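Oment cell, day whatever. Thread because I keep answering the same questions in DMs and losing my own notes.

1/ Background for anyone new – the Oment is the arm in the corner that handles paper. Picks one sheet, lifts it, puts it somewhere else. Sounds like nothing. Paper is horrible.

2/ Came in this morning to a log full of double picks and drops. Overnight run at the Kikcombe unit, 400 cycles planned, stopped itself at 175. Not a crash. It just gave up politely and sat there.

3/ First thing, before touching ANYTHING: save the log, save the pose it stopped in, write down the air temp and humidity. I skipped this in October and lost a whole afternoon to guessing.

4/ Then power down the fingers, leave the arm live in hold. If you drop both, the wrist sags a little and your zero is gone. Ask me how I know. Don't ask me.

5/ Fingertips. Both had fuzz on them. Paper sheds way more than you'd think and it all ends up right where you need grip. Dry lint-free cloth first, then the tiniest bit of alcohol, then WAIT. Like make a coffee wait.

6/ Do not use the blue shop towels. They shed worse than the paper does. I have a roll with a skull drawn on it so I stop grabbing it.

7/ Checked pad wear while I was in there. Left one ok. Right one has a shiny stripe down the inside face, so it's been carrying more than its share. Swapped the pair, never just one – if you swap one you spend the next week chasing an offset thats really just new rubber vs old rubber.

8/ Somebody asked which pads. The soft ones from Carrilho, the thin kind. The thick ones grip better but they round over the edge of a sheet and you get a crease every time.

9/ Screws on the pads: finger tight plus a nudge. They go into a small plastic carrier and it WILL strip. I have stripped 2.

10/ Cables next. Run your hand along the whole bundle from the gripper back to the first clip. Feeling for kinks, flat spots, anywhere it's gone stiff. Then jog the wrist through its full turn, slow, and watch the slack. Mine was pulling a bit at the far end so I moved the clip back one hole. Better.

11/ Wipe the wrist camera lens too. Forgot, came back and did it. Half of what I was calling "lighting problems" last month was a thumbprint.

12/ Ok recalibration. Volel (the controller software) wants you to do open/close first, then force, then camera offset. In that order. If you do the offset first it lets you, doesn't complain, and then throws it away when you run force. Great design thx

13/ Open/close took one pass. Force took 5. It kept reading high on the close, turned out one of my new pad screws was sitting proud and touching early. Backed it out, reseated, fine.

14/ For force I go way lower than the default. Default is for boxes. For a single page you want barely holding, then up one step. If you see the page bow, too much.

15/ Camera offset with the printed target taped dead flat. Tape all four corners. Two corners is not flat, two corners is a sail.

16/ Then test sheets. I use a mix on purpose – plain white, card, and pages out of a flowery ruled notebook from the discount shop. Plain white against that pale marbled tabletop is the hard case. Camera hates it, the edge just melts away.

Page from the notebook against the finger, white sheet leaning over the table:
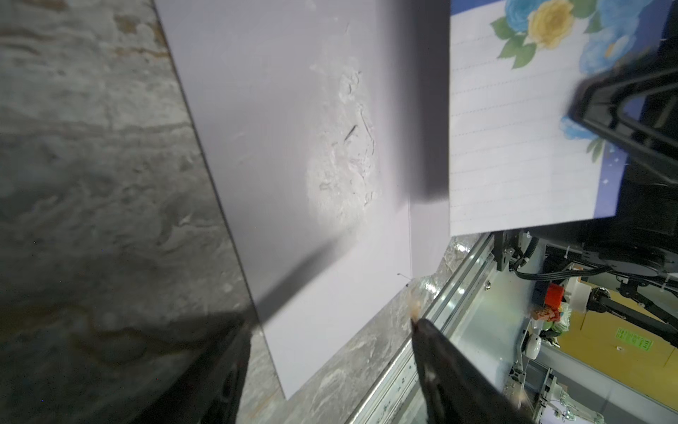
17/ Look at the bottom finger. Little tan wisp of fiber right on the tip. AFTER all that cleaning. So that's going on the list: wipe between test batches as well as before.

18/ And the shadow off the left edge of the white sheet, long and dark. Volel likes to pick that line as the paper edge when the sheet's up at a steep angle. Fix for now is I bumped the edge threshold and turned the side lamp down. Not proud of it but the edge it reports now matches my ruler.

19/ The scuffed sheet stays in the mix btw. Rough paper and smooth paper slip differntly and if I only test on fresh stuff I get lovely numbers and a bad night.

20/ Bolts on the rail: checked with the driver, all snug. Paint pen line across each one so I can see from the door if one's moved. Costs nothing, do it.

21/ Stuff I did NOT get to: filter on the cabinet fan, proper strain relief instead of my clip, replacing the e-stop label that's peeling. Next time. Putting it here so it's written somewhere.

22/ For the ones asking how often – fingertips every day it runs, cables weekly, pads when the stripe shows up, full recal any time a pad changes. No exceptions on the last one, I tried exceptions.

23/ Config is saved under 2 November 2019 in the shared folder if you run the same cell and want to compare. Don't just load it, your pads aren't my pads.

24/ Restarting the long run tonight. Same 400. Will post the log in the morning, good or bad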